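Rimasholm workshop, gripper cell
Minutes of the extra meeting on the stop fault
26 December 2021

Present: Svenja Eder (chair), Godfrey Kombo, Damián Barajas, Flurina Schnyder (minutes)
Excused: Crescencio Xolalpa, who sent his remarks in writing

1. Minutes of the last meeting
Accepted. Damián asked to correct the spelling of Grindus in point 4. This is done.

2. Report of the fault
Godfrey reported. During the sorting trial the arm was going down to the table with the gripper open. It did not stop at the set height but continued until a fingertip pressed on the table top. The force limit should stop the arm at 5 newtons. The log shows 40 before Godfrey pushed the emergency button. He was standing outside the marked line and was not hurt.
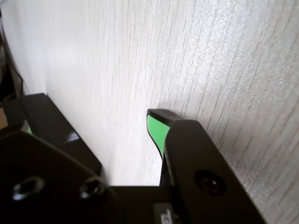

The log entry is number 902. Svenja asked if the arm gave any warning before. Godfrey answered that there was one short message about the force sensor in the morning, and that he confirmed it and went on. He regrets this. Svenja said that the instruction sheet allows it, so the sheet must be changed first.

3. Cause
Damián has compared the settings with the saved copy. After the last update the table height was taken from the old Ayala setup, where the table stands lower. This explains the wrong height. It does not explain why the force limit reacted so late. Crescencio writes that he suspects the sensor cable, but he did not have the possibility to measure it yet.

Flurina asked if the same wrong height is used for picking from the black container. Damián confirmed that it is a separate value and it was correct. The risk there is different, because the container also holds matches. The members discussed if matches should be in the trial at all. Godfrey would like to keep the sticks without heads. Agreed to take the matches out until the force limit is repaired.
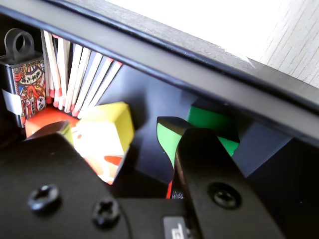
Gripper in the black container, with matchsticks and colored pieces.

4. Cube trials
Svenja proposed to continue only with the cubes on the open table, at reduced speed. Damián was against it at first, as the limit is not reliable. After discussion it was agreed that the work may continue with two persons present, one of them with the hand at the emergency button. 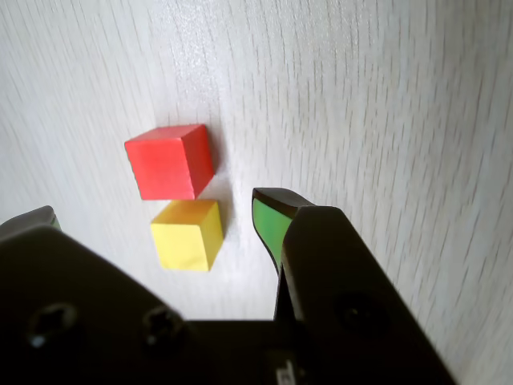 Red and yellow cubes on the table in front of the gripper.

Flurina asked that the start with one cube comes before the start with two. Accepted. The Flara program for the second cube stays locked for now. 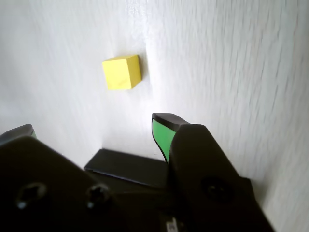
Godfrey also asked who may unlock it again. Decided: only Svenja, in writing, when the cable is measured.

5. Tasks
Crescencio: measure the sensor cable, replace it if needed.
Damián: correct the table height, keep the Ayala values in a separate file.
Godfrey: remove the matches, write the new text for the instruction sheet.
Flurina: send log 902 to Grindus and ask for their opinion.

6. Other matters
The tape of the marked line is coming off near the door. Godfrey will renew it.

Next meeting: when the answer from Grindus has come.

Minutes: F. Schnyder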